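Home Borrow a kit Sending things back Packing questions Find us Contact

Packing and unpacking your kit: the things people ask us
By the Fikthorpe packing table, 2nd August

Hello, and thank you for looking here before putting your parcel in the post. Fikthorpe lends out small electronics kits by mail, and everything we lend travels in a box with its own inserts, its own leads and its own bit of paperwork. Most of the letters we get are about the box and hardly any are about the electronics, so we have put the answers in one place. They have grown rather long over the years. Please skip about as you like, and do write to us if your puzzle isn't among them.

My box has just arrived. Where should I open it?

On a table, if you possibly can, and a bigger one than you think you need. A kit that looks very modest with its lid shut will spread itself across a kitchen table in no time, what with the bags and the inserts and the little booklet, and you will want somewhere to put the lid as well. Clear the breakfast things first. If your table has a gap down the middle where the leaf goes, lay a cloth or a tray over it, as we have had more than one letter about a screw that went down there and stayed.

Do I need a knife to get in?

You shouldn't. The outer parcel is taped and will want scissors, but cut along the tape and keep the point shallow. The inner box has no tape on it when it leaves us. It simply folds shut, and you can lift the flaps or the lid with your fingers. If yours has been taped, the last borrower was being thorough, and you can peel it off slowly from one end.

What ought to be inside?

The contents card will tell you, and it is always the card we go by, so please find that before you begin taking anything out. It is usually on top, though it does like to slide down the side. As a general thing you will have the main unit, a charging lead and adapter if your kit needs one, any loose boards in bags of their own, and the instructions. There are 617 different kits on our shelves at the moment and no two cards are quite alike, so we couldn't list them all here even if we wanted to!

In what order should I take things out?

Top layer first, then the leads, then the main unit, and leave the bottom insert where it is. People do tend to go straight for the interesting part, and we quite understand, but the leads are often tucked round it and everything comes up together in a bundle. Lift the insert out with both hands and set it down the same way up as you found it. A quick photograph with your telephone at each layer is a tremendous help when you come to put it all back three weeks later and can't remember which hollow was for what.

Is it all right to have other things on the table while I pack?

Of course it is, within reason. We are hardly in a position to be strict about it. A working table gathers things – a charging lead, a spare circuit board, a foam tray with a bag left in it – and so long as you know which of them belong to the kit, no harm is done. What we would ask is that you put the kit's own parts on one side and everything of yours on the other before you start filling the box. Each year we send back a lovely assortment of pens, spectacles, house keys and, once, half a packet of shortbread.
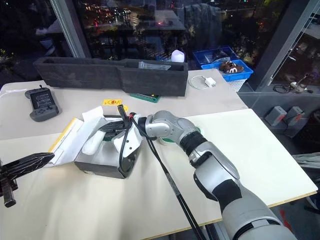
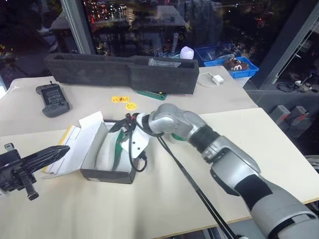
This page was last changed in September.

Should the box stay open until everything is in?

Yes please. Stand it somewhere in the middle of the table where you can get at it, fold the flaps or the lid right back, and leave it like that until you have been down the contents card from top to bottom. It is a great nuisance to shut a box nicely, tape the outer one, write the label and then find the adapter behind the teapot. (We have done this ourselves, and on the same afternoon twice.)

The inserts won't go back in. What am I doing wrong?

Probably nothing very much. Nine times in ten the bottom insert has been turned round, and the hollows no longer meet the ones above. Take everything out again, lay the inserts side by side on the table, and look for the notch, which should face the same way on each. If there isn't a notch, look for the pencil arrow. If there isn't an arrow either, put the deepest hollow at the bottom and the heaviest part in it, and the rest tends to settle. Do not press down on the top to make it close. If the lid stands up at one corner, something underneath is lying across something else.

How should I coil the leads?

Loosely, in a circle as wide as your palm, with the plug finishing on the outside. Please don't wind them round the adapter, however tidy it looks, for it pulls at the place where the lead goes in and that is where they split. A paper twist or a bit of soft string will hold the coil. Elastic bands go sticky in the cupboard and we would much sooner you kept those for yourself.

What about the circuit boards?

Each board goes back in the bag it came in, one to a bag, with the top folded over once. Hold it by the edges. If you have lost the bag, send us a line and we will post you another, free of charge; we buy them in packs of 20 and there is always a drawerful. Kitchen film and freezer bags won't do, I'm afraid, even very clean ones.

What sort of tape do you like?

Paper tape for the outer parcel, any colour you please. We keep a green roll on the table ourselves – you can see it in the first picture – and it has a way of wandering off behind whatever is in front of it, so it's worth putting yours back in the same place every time. Two strips along the join and one across each end is plenty. Some parcels reach us so thoroughly wrapped that it takes longer to get in than it did to pack the kit in the first place, and while we admire the care, the outer box then can't be used again.

I've torn the inner box. Are you going to be cross?

Not in the least. Boxes wear out. A small tear at the fold can be mended with paper tape from the inside, and if you leave us a note we'll know to look at it. If a flap has come right off, send the kit back in it anyway, with a sheet of paper over the top, and we will move everything into a fresh one when it gets here. Our inner boxes come from Brikico, who let us have odd lots when they change a size, and that is why yours may not match the one you had last time. The colour doesn't mean anything.

May I use my own box for the outer parcel?

You may, and we are always glad when people do. It should be big enough to leave a finger's width all round the inner box, and small enough that you don't need a whole newspaper to fill it. Crumpled paper is the best filling. Shoe boxes are a little weak at the corners. Cereal boxes, sadly, are hopeless.

Can children help with the packing?

Oh, do let them! Small hands are good at coiling leads and children are often far stricter about the contents card than their parents. Give them the card and a pencil and let them call things out while you fill the box. The one thing to watch for is the loyal soft toy that gets put in to keep the kit company. We do post these home, and quickly, but there may be a sad bedtime or two in between.

Which way does it go back to you?

Thakur collects from the door if you live in one of the streets on the yellow leaflet, and otherwise you can hand it in over the counter at Nososska, where they will give you a slip. Keep the slip until you hear from us. We write to say a kit has arrived once it has been unpacked and checked, and that takes up to 6 working days – longer just after the summer holidays, when everything comes home together. We had 1266 parcels through the door last year and nearly a quarter of them seemed to arrive in September.

Something is missing and I've looked everywhere. What now?

Look in the outer box first, under the bottom flaps, then in the hollow of the insert that was underneath the one you looked in. After that, please just send the kit back with a note saying what isn't there. There is no charge for small parts, and we keep spares of nearly everything. If it turns up later in a coat pocket, an ordinary envelope will do.

I can't find my contents card either.

Write to us with the kit number, which is on the underside of the main unit, and we'll send another copy by return. In the meantime don't pack anything away.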